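About Nitthorpe

Nitthorpe is a small label and concert series for improvised and new music. We have six people and a rented hall, and we don't believe most of what gets written about this music, including some of what we used to write ourselves. If a press release says an album "redefines listening," we assume the band ran out of time to describe it.

Kwadwo Arthur started the series after a run of June concerts where the program notes were longer than the sets. Yaa Gbeho joined to run the label and still argues against half of what we put out.

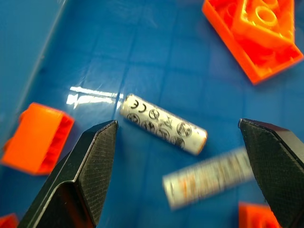 We record in the room, in single takes, and fix very little afterward. People tell us this is more "authentic." We doubt it. A bad take is a bad take, and we have thrown out plenty. What the method does do is keep the costs low enough to press 300 copies and sell them. The gear is plain too: small recorders that run on white cylinder batteries with a CE mark and the usual crossed-out bin printed on the side, and two microphones. The Nartey Trio made its debut with us this way, and so did the Dullik duo, whose album Prululell is still the one we get the most complaints about.

We don't do residencies, manifestos or "sonic journeys." We put on 16 concerts a year, tickets are 15 dollars, and the musicians get the door — all of it. Demos are welcome until 20th July. Skip the artist statement.
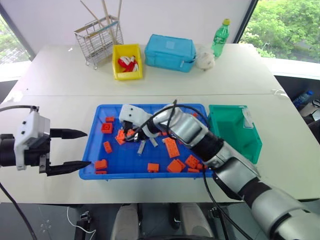 Orange and red bricks in the blue tray, by the windows.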